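Section 6: Your first loaf on the Todard countertop oven

Welcome to the fun part! Once the oven has had its burn-in run, you're ready to bake.

1. Slide the rack into the lower slot.
2. Turn the dial to 200 and wait for the green light (about 8 minutes).
3. Shape your rolls small, with a thumb's width between them. They puff up a lot!
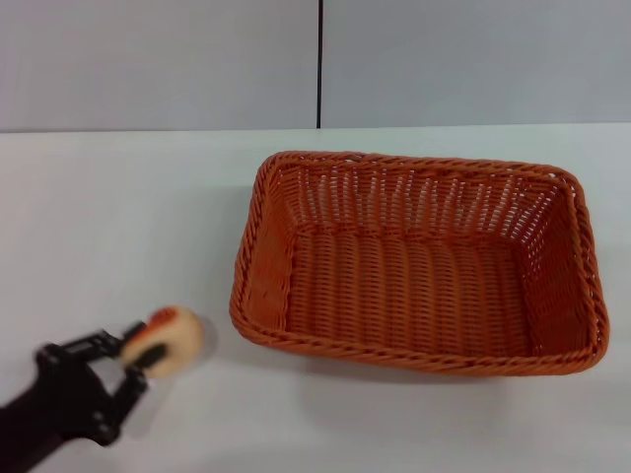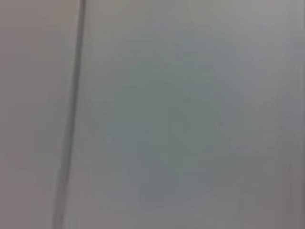

4. Set the timer and keep the door shut until it rings.
5. Lift the tray out with oven mitts and let the rolls cool on a rack.

Note: If you love a darker crust, add 2 minutes and watch the colour through the glass.

Caution: The top and sides get very hot. Leave a clear gap between the oven and the wall, and never drape a tea towel over it.

For sourdough, grab the Plalach stone and skip ahead to Section 8. It's a beauty.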